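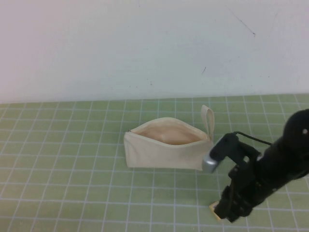 Figure 3. The arm beside the open canvas pouch, with one fingertip close to the base of the loop strap.

Home | Papers | Data | Contact
Elvira Cusi and Agnese Vasiliauskas – October
Last updated Monday

4.2 Failures at the strap

The Strazds controller was given to us with the claim that it no longer drags soft bags. We do not think our trials at Rurkstead support that claim. Over 200 attempts at closing the pouch, the log marks most as clean, but the log only knows what the motor current tells it. A finger that has hooked the loop strap and a finger that has pinched the zipper end draw nearly the same current, and the controller calls both of them a grasp.

Figure 3 shows the kind of layout in which the fault is easiest to bring on. The strap stands up at the right end of the pouch, and the gap between it and the silver fingertip is small. The dark zipper end is at the far left of the opening. An arm coming in from the right therefore has the strap in its way long before it gets near the part it is supposed to pull. Stultau's setup notes treat the strap as "background cloth." We find that hard to accept for something that rises above the top of the bag.

We sorted the failures into 2 kinds. In the first, the finger caught the strap and the whole pouch slid over the mat. In the second, the finger pressed into the side of the pouch, the force limit did not trip, and the arm kept going until one of us hit the stop button. The second kind worries us more. The limit was set to 1600 in the controller's own units, and we could not find anyone at Horkidton who could say how those units relate to newtons. The manual gives a conversion, but it is for an older wrist.

A software update (build 3271) was said to fix the limit. We repeated the runs with it and saw fewer hard presses, though we also saw the arm stop short more often, so the gain may only be a lower threshold under a new name. The release note does not say, and our request for the change list was not answered.

One further caution. All runs used a single cream pouch on the same gridded mat, against a plain wall. A darker bag, or a strap lying flat, might give quite different results – better or worse, we cannot tell from these data. Until the limit can be checked against a real force gauge, we would not run this controller with a hand inside the work area.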